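3. Constitution du corpus de démonstrations

3.1. Dispositif de recueil

Le corpus Sevmont a été constitué sans robot. Les démonstrations sont effectuées par des opérateurs humains munis de deux pinces portatives, une par main, dont les mouvements sont ensuite transposés vers l'espace articulaire du manipulateur cible. Chaque pince porte des marqueurs visuels carrés en noir et blanc, utilisés pour l'estimation de pose. Le poste de travail retenu pour la tâche « service de table » est installé dans un espace de bureaux ordinaire, en présence des autres occupants (figure 3).
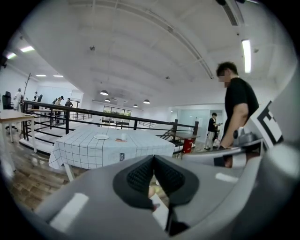 Sterholm, octobre

Figure 3. Poste « service de table » : vue depuis une pince, puis deux vues à la première personne.

La campagne a été conduite sous la responsabilité d'Ilgın Çetinkaya, la rédaction du protocole ayant été confiée à Mohandas Devadiga. Elle a donné lieu à 1 319 épisodes, répartis entre 13 opérateurs. Aucun de ces derniers n'avait d'expérience préalable de la téléopération. Une période de familiarisation de quelque 70 minutes a été accordée à chacun avant le premier enregistrement retenu.

3.2. Déroulement d'un épisode

L'opérateur se place debout face à la table et maintient les deux pinces dans son champ visuel, marqueurs dégagés, jusqu'au signal de départ. Cette phase statique sert à recaler les trajectoires des deux mains dans un repère commun. Les épisodes pour lesquels le recalage échoue sont écartés avant toute annotation. 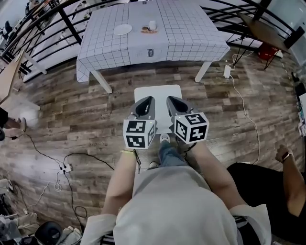
La consigne est ensuite énoncée oralement, dans une formulation tirée au sort parmi celles que prévoit le protocole. L'opérateur demeure libre du choix de la main et de l'ordre des gestes. Cette latitude accroît la variance des trajectoires, mais les essais préliminaires menés avec le jeu Karabulut avaient montré qu'une séquence imposée conduisait à des politiques peu robustes au déplacement des objets. L'annotation des instants de saisie et de dépose a été réalisée par Gülizar Akbulut et Selim Polat, les désaccords étant tranchés en réunion. 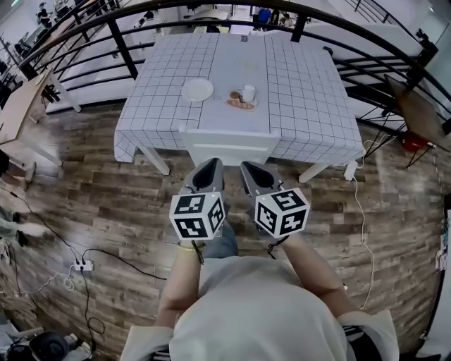
La variation de l'état initial constitue le second facteur contrôlé. Entre deux épisodes, la position et l'orientation des objets sont modifiées dans les limites de la surface utile, sans gabarit. La nappe imprimée d'un quadrillage noir n'intervient pas dans le calcul de pose. Les configurations dans lesquelles l'assiette ronde est vide et la tasse partage un petit plateau ovale avec des pièces de boulangerie ont été traitées comme une catégorie distincte : la proximité des objets y restreint les angles d'approche et sollicite davantage la coordination bimanuelle. Elles ont été réparties à parts égales entre les sous-ensembles d'apprentissage et de validation.

Les données ont été converties au format Zustora par Güven Bozkurt. Les visages ont été floutés avant archivage.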